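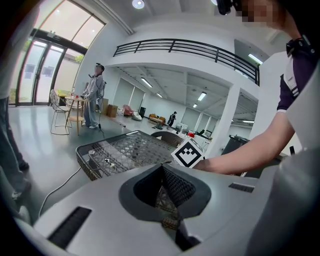
Marker card check at the glass table, gripper in hand.

Mar 3, 2023

Budget notes for the second round, before I forget what was said.

We have 1,876 left in the equipment line until May. Štefánia wants one more hand-held gripper from Vustora, and I agree with her in principle, but the offer they sent covers only the body. The mount, the cables and the spare rubber parts are separate. When I add everything it is 700 for one complete set, without delivery. So two sets are possible, three are not.

Spare rubber openings: they come in a pack of 30 from Lemex, 200 for the pack. It is more than we need for this year. I asked if they sell a half pack and wait for the answer. If two sets and one full pack, then 1,600, and 276 stays for delivery and small things. This is tight but it works.

Marker cards. Radoslava thinks we should order printed ones on hard plate. I would continue to print our own, black on white, and put the money somewhere else. The thick border is the important thing, and our printer can do it well enough. What I want to know first is how much the reading suffers when a hand is close behind the card. To test with the same card, once with hand, once without, and write both results here.

Cables: please put cable covers on the list. A thin white cable on a light floor is hard to notice when you walk and look at the device in your hands. Kesuren has covers in grey, price not yet asked.

Furniture: no purchase. The wicker table with the glass top stays as it is. I had proposed a plain work table, but Štefánia is right that the glass over the dark lattice is a difficult surface, and we should have such surfaces in the set.

Open:
- Vustora, is the discount valid also for two sets? (me)
- Lemex, half pack (me)
- covers, price and length (Radoslava)
- who signs the order when Š. Hubáček is on leave

Old quotation is in the blue folder, do not use it, the prices there are without tax.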